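## 6. Placing the unit and running the first cycle

Read this section before plugging in the Vallow 18 air cleaner. Section 5 covers unpacking and the wall bracket, and you can skip the bracket if the unit will stand on the floor.

### 6.1 Choose a spot

1. Pick a level, hard surface. Thick carpet blocks the lower intake.
2. Leave 15 inches of clear space on the intake side and 6 inches at the back.
3. Keep the unit away from curtains, stoves and humidifiers.
4. Check that the cord reaches the outlet without being stretched.

**Note:** The top vent blows upward. Do not slide the unit under a shelf or a desk, even for a short time.

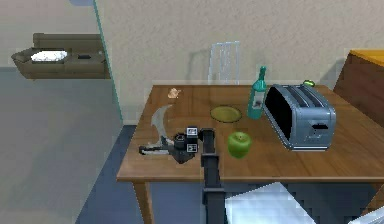

If the unit has been stored in a cold garage or a car, let it stand indoors for an hour before you switch it on. Moisture inside the housing can trip the sensor and give a false E2 reading.

### 6.2 Fit the filter

1. Press both tabs on the front cover and pull it toward you.
2. Take out the Filtero cartridge and remove the plastic bag. The fan will run with the bag on, but no air gets cleaned and the motor will overheat.
3. Slide the cartridge back in with the pull strap facing you.
4. Close the cover until both tabs click.

**Caution:** Do not wash the cartridge. Water ruins the inner layer. The gray mesh screen in front of it is a separate part and can be rinsed -- let it dry fully before you put it back.

### 6.3 Run the first cycle

1. Close the windows and doors of the room.
2. Plug in the cord and hold the power button until the ring turns blue.
3. Set the fan to High and leave it for 15 minutes.
4. Switch to Auto. The ring changes color as the sensor takes its readings.

A faint smell from the new filter is normal during the first day. If it is still there after that, check again for leftover packaging.

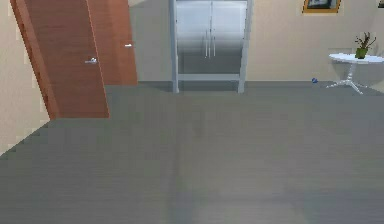 Auto mode works best when the sensor can sample air from the whole room. An open floor helps, and so does a long bare wall. Doors need more thought. Where two wooden doors are close together on one side, as at the upper left, set the unit well clear of both so that neither one can swing into it. A draft from a doorway also makes the fan speed jump up and down. The same goes for tall cabinets, which can trap air in the corner beside them.

### 6.4 If the ring stays red

- Check that the front cover is fully closed.
- Wipe the sensor window with a dry cotton swab.
- Unplug the unit, wait 18 seconds and plug it in again.
- If code 839 shows on the display, stop using the unit and contact the Dwivedi service desk in Pollton. Have the serial number ready -- it is printed on the label under the base.

**Caution:** Always unplug the cord before tipping the unit to read the label.

Filter replacement and the reset button are covered in section 7.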